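Fluids First: Managing a Stomach Bug in a Child Under Five

Most cases of viral gastroenteritis in small children end without treatment. Vomiting usually stops within a day or two. Diarrhea lasts longer, often up to 7 days, and can come and go before it clears. The main risk during that time is loss of water and salt, and a toddler has little of either to spare.

The standard home measure is an oral rehydration solution, sold premixed or as a powder. The powder must be mixed with the exact volume of water on the packet; a stronger mix can make diarrhea worse. Start with a teaspoon every few minutes. A child who vomits can be given a short rest and then started again at the same slow rate.

Fruit juice and soda are poor substitutes, as both carry a lot of sugar and little sodium. Breast milk should continue. Formula or plain milk can go on in most cases — the old advice to hold back all dairy for several days has largely been dropped.
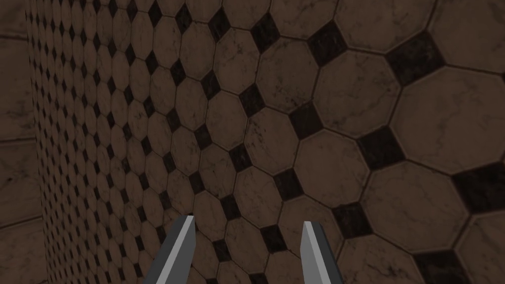 Octagonal wall tile with small dark diamond insets.

Cleaning matters as much as fluids. Norovirus resists many alcohol hand gels, and soap and running water remain the better choice. Hard surfaces should be wiped down first, then treated with a bleach solution and left wet for the contact time on the label. Soiled bedding goes through the hottest wash the fabric allows.

The Primberg parent survey, closed in September, drew replies from 579 households. Over 500 had dealt with at least one stomach illness in the past year. Only 11 kept rehydration powder in the house beforehand.

Call a doctor if there is no wet diaper for six hours, if the mouth is dry or the eyes look sunken, or if there is blood in the stool. Green vomit, severe belly pain or unusual drowsiness needs urgent care. Babies under six months should be seen early.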